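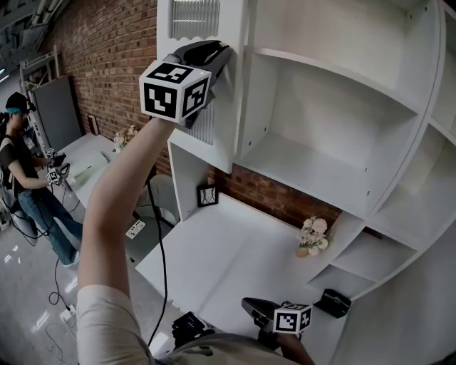
Home Storage and Daily Routine
July
By the Sivside Housing Study Group
Home | Issues | Sections | References | Contact

3. Storage at the desk and how it is used

3.1 Setting

The households in this part of the study live in two towns, Flidstead and Burkasthorpe. Both have a large share of small apartments built without closets in the main room. Residents buy or build their own storage, and in most cases the same wall has to hold a work surface, books, paperwork and a few things kept for looks. We visited 40 households, each of them once, on a weekday evening or on a Sunday. Visits lasted nearly 4 hours, including the interview.

3.2 Open and closed compartments

A wall unit with a desk usually mixes open compartments with doors. Figure 3 shows a white unit of this kind, with curved open compartments and ribbed glass set into a door. Residents gave two main reasons for choosing textured glass. It lets some light into the cabinet, and it hides the contents well enough that they do not have to be kept neat. Several people who had plain glass doors at an earlier address said they had ended up taping paper inside them.

Open compartments filled up faster than closed ones. Mail, chargers and keys were put down on whichever open shelf was closest to the front door of the apartment, even when a tray had been set out for them somewhere else. Closed compartments were used for things needed once a month or less. In 12 households at least one door had not been opened since the previous move, according to the person interviewed.

3.3 The desk surface

Desk surfaces were cleared more often than shelves. People who worked from home cleared them at the end of the day, and people who did not tended to clear them before meals or before guests came. A vase or a small plant was the item most likely to stay in place. Residents described it as marking a part of the desk that was not for papers.

Units from the Toma line, sold in both towns, have a deeper desk than most others in the sample. Owners liked the extra room for a keyboard but complained that the back of the surface was hard to reach and collected dust. Four of them had moved the unit away from the wall to run cables behind it.

Figure 3. Wall unit with open compartments, a door with ribbed glass, and a desk surface.

3.4 Height of doors

Door height was the most common complaint among older residents. Handles placed near the top edge were out of reach for some of them, and step stools were kept close by.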